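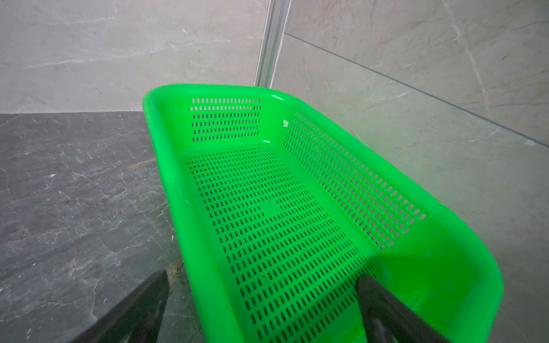
I have been meaning to write about baskets for ages, and every time I sit down to do it I talk myself out of it, on the grounds that there can't possibly be enough to say. Well, it is raining, the bread is proving and I have a whole pot of tea to get through, so baskets it is.

When we moved from Widorcombe to the flat in Illport I threw away (well, gave away, mostly) an alarming amount of kitchen stuff. The old house had a larder with deep shelves, and deep shelves are a terrible temptation. We had three colanders, one of them missing a foot, and a set of cake tins I had used once for a christening. The new kitchen is a nice bright one but there's a good deal less of it, and for the first month I spent every evening moving the same things from one end of the worktop to the other so that I could chop an onion.

What sorted it out in the end was a green plastic basket from Adomaitis, the hardware shop at the bottom of the hill. If you know Illport you'll know the one, with the mops outside in all weathers and the bell that goes on ringing long after you've shut the door. I went in for picture hooks and came out with a rectangular basket the colour of a lime ice lolly, all little slots and holes, and no picture hooks. My husband asked what it was for and I said I'd find out.

To begin with it was the potato basket. Potatoes like a bit of air, and so do onions, though my mother always said to keep the two apart and I have never dared to test it. I used to keep ours in the paper sack in the bottom of the cupboard and forget about them until they had grown arms. Once they were out on the worktop where I could see them we ate them, simple as that, and the sack went to line the compost bin.

Then in June I got carried away at the Bitcombe pick-your-own and came home with far too many broad beans, and the potatoes were turned out so that the basket could go in the sink. I can't tell you how pleasant it is to rinse a big heap of beans in something with holes all over the bottom. You give it a shake, stand it on the drainer, go and find the kitchen scissors, and by the time you've come back most of the water has gone on its own. Salad the same, and muddy leeks, and the grandchildren's collection of shells, which I should say was a separate occasion with a good scrub in between!

Valdis Jõgi across the landing, who cooks for a houseful most weekends, came in to borrow a grater and went straight down the hill for two of his own. He has one for things waiting to be washed and one for things that have been, and his kitchen is a good deal calmer than mine as a result. I did try to copy him but I only have room for the one, so mine has to be a bit of everything. At the moment the rule is vegetables in the morning when the shopping comes in, and then whatever needs carrying about after that. Pegs, quite often. Clean tea towels on their way back to the drawer.

A few practical things, as I know some of you will ask. Measure your shelf before you buy one, and your sink too. I didn't, and had 4 cm to spare, so I was lucky. The shop had three sizes and mine is the middle one, 34 cm on the long side. Look for a thick rounded rim, much kinder on the hands when the thing is full of wet potatoes. For cleaning I leave it to soak in warm soapy water for nearly 30 minutes and then go over the slots with an old washing-up brush, and an old toothbrush for the corners. Soil gets into the little holes if you let it dry there, so don't leave it overnight like I do.

I did wonder about the colour, I must admit. Everything in the kitchen shops seems to be oatmeal or grey at the moment and I nearly went home and ordered a wire one with a linen lining. But then you can't rinse beans in a linen lining, can you, and I've grown very fond of that green first thing in the morning when I come in to put the kettle on.

Next time I'll tell you about the cupboard under the sink, if I'm feeling brave. I still haven't got any picture hooks.

Print this post | E-mail this to a friend

Contact | © All words my own, please ask before borrowing | Back to top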